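Ticket: Values survey export – missing responses in follow-up wave
Project: Prelstead values and behavior study
Status: Resolved
Priority: High
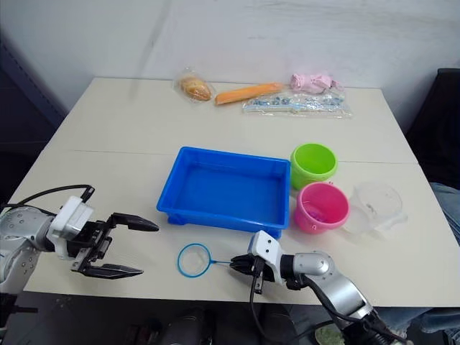
The follow-up export from Stillik has 1,452 rows, which matches the number of people who finished the questionnaire. The problem is in the honesty scale. For 40 of those people, every item on the scale is blank, even though the items were set to required. The behavior diary columns look fine for the same people.

Steps to reproduce
Open the follow-up wave, choose Export, pick "numeric values," and sort by the honesty total. The blanks go to the top.

Update 1
Checked the raw responses in the Stillik viewer. The answers are there, so the data was collected and we don't need to contact anyone again. The loss happens on export.

Update 2
All of the affected people took the survey in the Cheng office version. That version was copied from the first wave in January and still has the old 11-point response scale. The main version has seven points. The export template only knows the seven-point labels and writes a blank when it can't match one.

Update 3
Tried exporting as text labels instead. Answers come through, but the reverse-scored items lose their flag. Do not use this file for analysis. It is in the Momix folder with "labels only" in the name.

Update 4
Added the 11-point labels to the template and ran the numeric export again. No blanks on the honesty scale. Compared 12 people by hand against the viewer and all of them matched.

Still to decide
The two versions can't be pooled as they are. Either rescale the longer version or leave those people out of the main test and report them separately. I lean toward leaving them out – the end labels are worded differently too, so rescaling fixes only part of it. That belongs in the analysis plan and I have opened a separate ticket for it.

Closing this one. Please delete any copy of the export made before Update 4.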